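Robot Learning Seminar
Session 5: What does a success rate tell you?
Instructor: Jabari Urio
Tuesday, January 25, 2022

Reading for this session: the Tretitum report, all of it, including the appendix. The appendix is where the trouble is.

1. The claim

The Tretitum authors train a policy from demonstrations and say it "generalizes to new object arrangements." The task is putting things from a table into a basket. The policy gets camera images and the arm's joint readings and puts out a short run of motions, then looks again. None of that is new, and they don't say it is. What they say is new is how few demonstrations they need: 200, all collected on one table in the Dutevberg lab.

I have no quarrel with the number of demonstrations. I do have a quarrel with "new." Read section 4 and write down every way the test setups differ from the training ones. Most of you will end up with a short list: the objects move over a bit, and sometimes they swap places. Same cloth, same basket, same light.

2. The task

Keep the physical setup in mind when you read the tables, since the words "cluttered scene" in the abstract may give you a different idea.
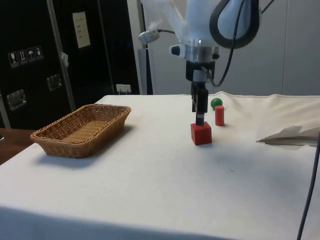 Figure 1. Gripper over the red cube, with the cylinder, the ball and the basket on the same table.

Look at how different the three shapes are as grasping problems. A block has flat sides and forgives a bad approach if the fingers line up with a pair of faces. An upright cylinder doesn't care how the wrist is turned, but it can tip. A ball can roll off if one finger gets there first. The report pools all three into a single success rate. If a policy is good at blocks and poor at balls, the pooled number depends on how often each was tested, and we are not told how often.

3. What counts as a success

The definition is on page 8, in a footnote: "object in basket at end of episode." Questions I would have asked as a reviewer:

Does a drop from well above the rim count the same as a gentle release?
Does a second or third try count? The Amolberg group allows one attempt only, so the two sets of results can't be put side by side, although the report does exactly that.
Who stopped the episode, and when? If a person decides, that person should not know which policy is running.

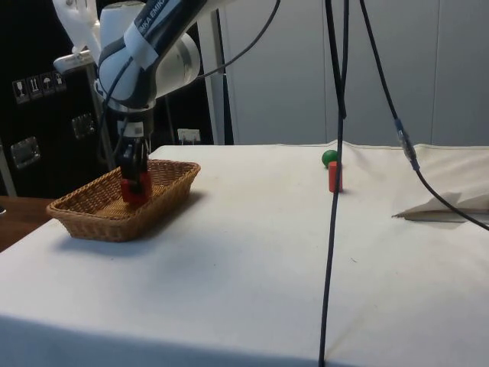
Then there is the matter of where in the task things fail. Break an episode into stages: reach, close, lift, carry, release. A single yes or no at the end hides all of that. Two policies can have the same score when one misses the grasp and the other grasps well and never lets go. You would fix those in very different ways, and only one of them is likely to be cured by more demonstrations.

4. The baseline

Hinojosa's scripted controller is the comparison in Table 2. It finds the object by color, moves over it, closes, and goes to a fixed drop point. It does worse than the learned policy, but check the appendix: the drop point was set before the basket was moved, and it was never updated. I would like to see that run again before believing the gap.

There were 13 trials per condition. With so few, one lucky grasp moves the score by almost 8 points. No intervals are given anywhere.

5. For next time

Redo Table 2 with intervals. Any standard method for a proportion is fine, but name the one you used. Then write one page on a test that would change your mind about the word "generalizes," in either direction. Be specific about what you would move, swap or cover up. "More objects" is not an answer unless you say which ones and why those.

Bring the appendix with you. We will start with the failure log on its last page.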